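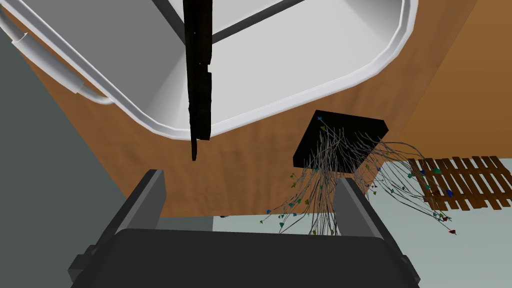
Render: white basin-like fixture with pipe or rail at left, dark bar hanging in the middle

Ticket: Family vouchers refused at the gate
Opened by: Eylül Akbulut, Rindon Baseball Club ticket office
Assigned to: Murdo Crichton, Steltance support
Opened: 8 April 2018
Status: Resolved

Eylül Akbulut
Hello all! First of all, what an opening day. The stand was buzzing, the under-tens did their lap of the bases and the weather behaved itself. Now the problem. We gave out 200 free family vouchers through the local schools, and people swap them for proper tickets on our website before they come. The website part went beautifully. At the ground, though, a good many of the tickets came up red on the hand scanners with "Not valid for this event". Paid tickets scanned fine all afternoon. We let everybody in on the strength of their email (no child was going to miss the first pitch on my watch!) but we have another home game coming and I'd love to have this sorted.

Murdo Crichton
Hi Eylül, sounds like a cracking day. Could you send me a few of the ticket numbers that went red, and a few voucher tickets that went green if there were any? Also, which gates were they at?

Eylül Akbulut
List attached. Red at the main gate and at gate 6, so I don't think it's one dodgy scanner. There were some greens as well, which is what puzzled us. Jouko Oksanen was on the main gate and he says the early families walked straight through and the trouble started later on. He tried the same ticket on both of his scanners and got red twice.

Murdo Crichton
That's a really useful detail, please thank Jouko for me. Things I've checked so far:

Scanner software: same version on all of them, nothing odd.
Ticket numbers: all 13 on your list exist in Steltance and all are marked as issued.
Event link: correct, they point at the opening game.
Price type: the greens say "Family voucher", the reds say "Family voucher (2)".

So you've got two price types with nearly the same name. Did somebody make a second one?

Yichen Ding
Hello, Yichen from the club here, I think that was me! The first lot of vouchers was used up faster than we dreamed (hooray) and the page said sold out, so I copied the price type and put the rest of the seats on it. I thought a copy would carry everything over.

Murdo Crichton
It carries nearly everything over — prices, seat blocks, the wording on the email. It doesn't carry the entry permissions. Those sit on a separate tab called Access, and a copied price type starts with no gates ticked. The scanner sees a real ticket with no gate allowed and gives the "Not valid" message. It's a rotten bit of wording and I've passed it to Wenjie Dong, who looks after the scanner screens.

To put it right:
Go to Events, pick the next home game, open Price types.
Open "Family voucher (2)" and go to Access.
Tick every gate you want and save.
On each scanner, press Refresh and wait for the green bar at the top.

Yichen Ding
Done! Gates were all blank, exactly as you said. I made a test voucher, swapped it on the website and scanned it in the office. Red before the refresh, green after. I did a little dance.

Eylül Akbulut
Can confirm the dance. One more question: we have families whose opening-day tickets never scanned, so they're showing as no-shows. Will that spoil the attendance figure?

Murdo Crichton
It will be low until you mark them. Open the opening game, filter by "Family voucher (2)", choose the people you let in and click Mark as attended. It took about six minutes when I tried it on a test event.

Wenjie Dong
Hi everyone, Wenjie here. Lovely clear report, thank you. The message for this case will change to "No gate set for this ticket type", and I'm adding a warning when a price type is copied. Both are going into the next update.

Eylül Akbulut
Brilliant, that would have saved Jouko a lot of puzzled looks. Attendance is marked and it looks right to me. Happy for this to be closed, and thanks so much for the quick help!

Murdo Crichton
Closing now. Enjoy the next game, all of you.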